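Tretex Insulated Lining, 2-Layer, by the Yard

Sold by: Zanville Fabric & Notions
Item: Tretex lining, bolt
Sold in: half-yard steps, cut as one continuous piece
Cut to order. Cut pieces can't be returned unless there is a flaw.

Overview

Tretex is a needled lining for potholders, oven mitts, casserole carriers and table pads. It goes inside the project, between the outer fabric and the backing, and is meant to be used together with a layer of cotton batting. It has 2 layers: a polyester felt and a thin reflective film. The film is bonded to the felt on one side, so you have a shiny side and a fuzzy side. The shiny side faces the heat.

It sews on a regular home machine. You don't need a walking foot for a single layer, but it helps once you have batting and two pieces of quilting cotton in the stack.

Cutting and sewing

Use an old rotary blade. The film dulls a blade faster than cotton does. Mark on the fuzzy side with chalk or a ballpoint pen.

Needle: size 14 universal or jeans. Smaller needles will go through, but they tend to skip where the binding overlaps at the corners.

Stitch length: go a little longer than you would for piecing. Very short stitches perforate the film and it may tear along the line when the potholder is turned.

Clips work better than pins. Pin holes in the film stay.

For a standard square potholder, cut the lining a quarter inch smaller than the outer fabric on every side. This keeps it out of the binding and the edge turns over much flatter. Quilt through all layers with a simple grid or an X. Dense quilting flattens the felt and you lose some of the protection.

Care

Machine wash warm, tumble dry low. Don't iron directly on the film. Don't put finished items in the microwave. Our bowl cozy patterns use plain cotton batting for that reason, and this lining should not be swapped in.

Let a damp potholder dry before using it. Wet fabric passes heat right through, whatever is inside.

Pairs well with

Clorkley cotton batting, natural, craft size
Masson double-fold bias tape, all solid colors
Masson jeans needles, size 14

Choosing between this and the heavy version

The regular weight is right for mitts and anything you have to turn right side out through an opening. The heavy version is stiffer and is better for flat pads that are bound around the edge. Both weights take the same needle. If you are making a set with a towel topper, get the regular, as the heavy one makes the pleats at the top too thick to sew comfortably.
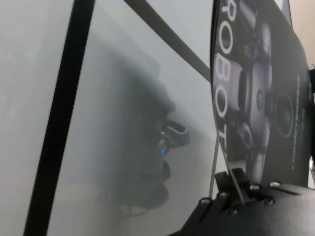 Noemí Robles wrote that she made six pairs of mitts with the regular weight and would use two layers of batting next time on the palm side, as one was enough for cookie sheets but a bit thin for cast iron. She also asked if the shiny side goes toward the hand or toward the pan.

Toward the pan. On a potholder that gets used on both sides, put one layer of batting on each side of the lining and it won't matter much which way it faces.

Shipping

Cuts up to two yards ship folded. Longer cuts are rolled on a tube at no extra charge. Fold lines relax if the piece is left flat overnight.

Page updated 2024-09-25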